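Cela build, session 8: suturing

Bring your notebooks on Monday, I mean it! We're still tuning the two arms on the Kevetti bench at the shop, and my grip settings keep drifting (807 on one side, 811 on the other, grr). Match them before you touch any thread. Then practice one thing: place a stitch, let go, tie it, trim the tails. Go slow, and open both jaws fully between passes.
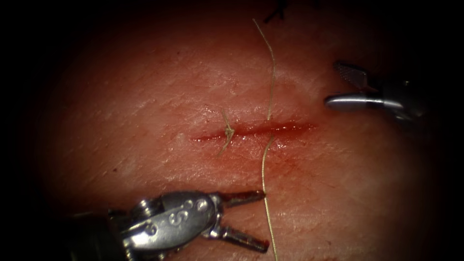
Fig. 2. One stitch tied at left, the next still untied.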